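Gastine guest bathrooms reopen after refit

Tuesday, August 25, 2020

Guests at the Gastine lodge have a full set of working bathrooms again, after the last of the 16 rooms in the east wing was handed back to housekeeping this week.

The refit took 30 days and was carried out by local contractor Grovora. The rooms keep their beige marble-patterned walls and curved glass showers. Each one has an electronic bidet toilet with a side-mounted control panel in place of the old standard suite.

Lodge manager Lorraine Katene said the new seats had meant some changes to the cleaning rounds, which had been written up in February before the work was put off. 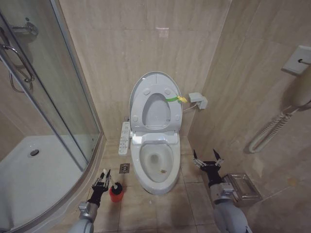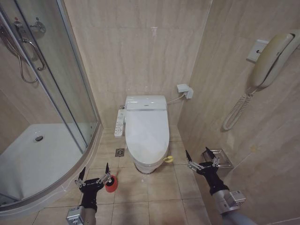
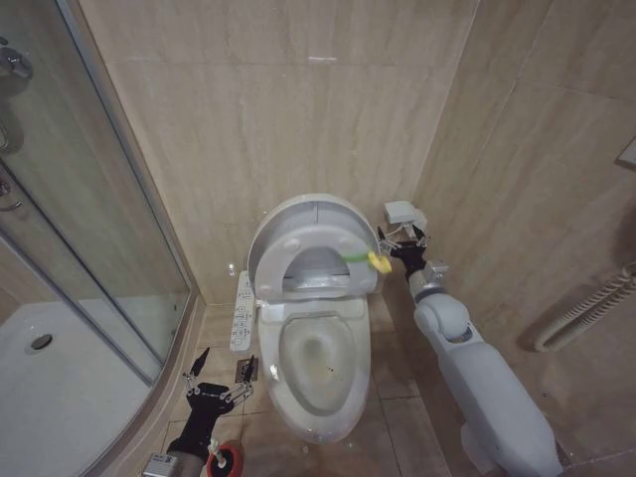

One of the small guest bathrooms, with its bidet toilet and glass shower enclosure.

Housekeeping staff now lift the lid and seat and brush the bowl first, then wipe the control panel with a damp cloth. Sprays are kept away from the buttons and the power cord. The shower tray and its drain are left until last.

"The bowls still mark like any other toilet, so the brush gets plenty of use," Ms. Katene said. "It's the panel people have to be careful with."

Supervisor Baoshan Guo has set aside 55 minutes for each full room clean – bathroom included – and will review the time after 2 weeks.

Bathrooms in the west wing are due for the same work next year. Bookings for those rooms are not affected.

Contact us | © 2020 Gastine | Back to top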